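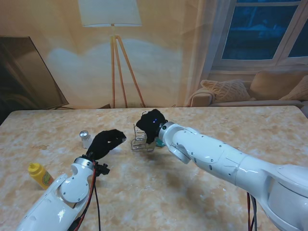
Condiment caddy on the table or back in the cupboard?

Posted by apascual, 17 May 2023

We eat at a table with a marble pattern, beige and cream with some light brown in it. I would like to keep the everyday things on it all the time: salt, a squeeze bottle, something for napkins. I bought a small wire caddy from Quiroga for this. It is silver wire with a ring on top to lift it by.

The problem is that it holds less than I thought. The shaker fits. The squeeze bottle fits only if nothing else goes in, and then the whole thing wants to tip when you pick it up by the ring. So in practice the caddy stands in the middle and everything else stands around it, and I have to move all of it to wipe the table.

Do people keep this stuff out, or put it away after each meal?

Amado

kitchenrow replied:

Put it away. A table with nothing on it takes 20 seconds to wipe. With five things on it you wipe around them and get rings.

sauceboat9 replied:

Disagree. We kept ours in a cupboard for years and every meal started with three trips to get things. Now the salt and the mustard live on the table and the rest stays in the fridge door. Check the label on your bottle though. Some sauces are supposed to be kept cold once opened, and those shouldn't be sitting out anyway.

dexter_a replied:

What are the inside measurements of the caddy? I had a Sillari one that was sold for jars and was too narrow for any jar I own. If yours is under 9 cm across, use it for napkins or tea bags and forget the bottles. Wire ones are not great for bottles in any case. The weight is all at the top once the bottle is half empty and stored cap down.

Dexter Ambrosio

apascual replied:

I measured it and it is a bit under that, so napkins it may be.

I also tried leaving the shaker out by itself, the glass one with the metal cap. It looks fine and takes up no room. The caddy next to it is what makes the table feel full.

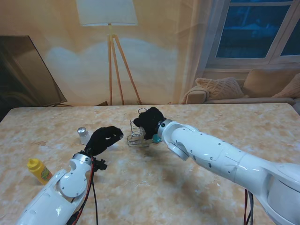 kitchenrow says the wire kind should go in the cupboard whatever you use it for, as crumbs fall through the gaps and you end up lifting it to wipe underneath every single time.

sauceboat9 replied:

You can put a cork mat or a saucer under it. Then you lift the saucer and everything comes with it. I have done this with a Britico saucer that lost its cup and it works well.

kitchenrow replied:

Now it is a caddy and a saucer. That is more stuff, not less.

dexter_a replied:

A small tray would do the same job and hold the bottle too. Ellness has a plain one, roughly 30 cm long, with a low rim. Shaker at one end, bottle at the other, napkins between. One thing to pick up when you wipe. I would measure the cupboard shelf first in case you decide to put the whole tray away at night.

apascual replied:

The shelf is deep enough, I just checked. I will try the tray and keep the caddy for tea bags by the kettle. The squeeze bottle goes back in the fridge between meals until I have read the label properly.

kitchenrow replied:

Fair enough. I still say clear table.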